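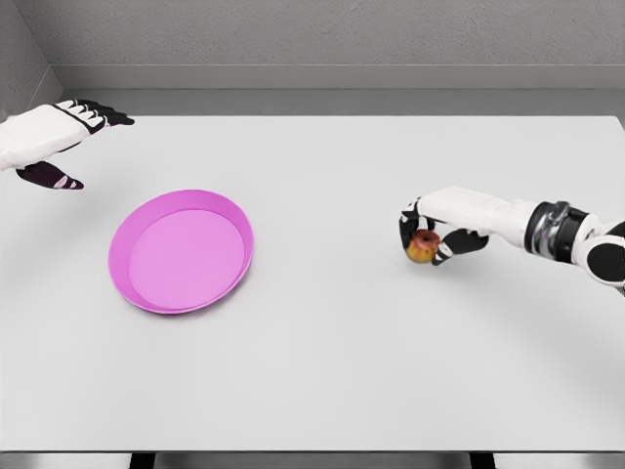

**Workshop log / Interior and trim**

May, started 7:40 in the morning

Window regulator, driver's side. Third time I've had this door card off and I'm not convinced the first two repairs were repairs at all. The glass still drops crooked at the rear edge and jams with a hand's width to go.

Clips first. Five of the old ones survived, the rest went in the bin. The replacement set from Zoveo is supposed to be a direct fit. It fits the way a size 10 shoe fits a size 9 foot. The heads seat fine in the card but the stems rattle in the door skin, and I can pull the panel off again with two fingers. Wrapped one turn of cloth tape around each stem. Ugly, holds for now.

Regulator: the motor is fine. Bench supply on it for a minute each way, no grinding, no change in note. The slack is in the cable, on the rear run. The forum answer is to replace the complete unit, and everybody repeats it, but I can't find one post where the person measured anything before ordering. Punia wants 205 for a complete unit with motor. I already have a motor. They also sell the cable and sliders as a kit for 90, and the photo in the listing shows a pulley that doesn't match mine (five spokes, mine is solid). Sent them a message asking which one ships. The answer was "fits all years." Not holding my breath.

Took the rear pulley off its pin. Bore is worn oval, enough to feel with a fingernail. So the cable may have been the right length all along and it's the pulley that walked. Turned a bush from nylon rod, pressed it in, put it back on the pin with a smear of silicone grease. Rear run is much tighter by hand. Front run unchanged.

Glass guides: cleaned out the felt channel, which had somebody's black sealant in it. Scraped most of it with a plastic wedge. Don't use solvent on this, it lifts the flocking – I did that on the passenger side last year and that channel has squeaked ever since.

11:15

Glass back in, clamps loose. Ran it up and down 12 times before tightening. Still leans a touch toward the rear at the top but it seals. Tightened the front clamp, leaned more. Backed off, shimmed the rear clamp with a piece of inner tube, tightened both. Straight, or straight enough that I can't see it from outside the car.

Vapor barrier: the Dusau butyl tape is good, the only thing bought this month I'd buy again. Reused the original plastic sheet with a patch over the speaker hole. Virk sells a foam barrier that claims to cut road noise. Their own chart has no units on one axis. Pass.

Connector for the mirror switch has a cracked lock tab. Zip tie.

Odometer 2,042 on the trip since the last attempt, so that's how long the previous fix lasted, if you're generous and ignore the part where I just stopped opening the window.

To do
- Cycle the window 100 times with the card off, note where the slack comes back
- Check pin for wear as well, forgot to measure it
- Find a clip with a fatter stem, any make
- Passenger side channel – leave alone unless the squeak gets worse
- Return the Zoveo clips? Packet is open, probably can't

Card is leaning against the back wall behind the compressor, face in. Please don't stack anything on it, the armrest foam is already coming away at the bottom corner.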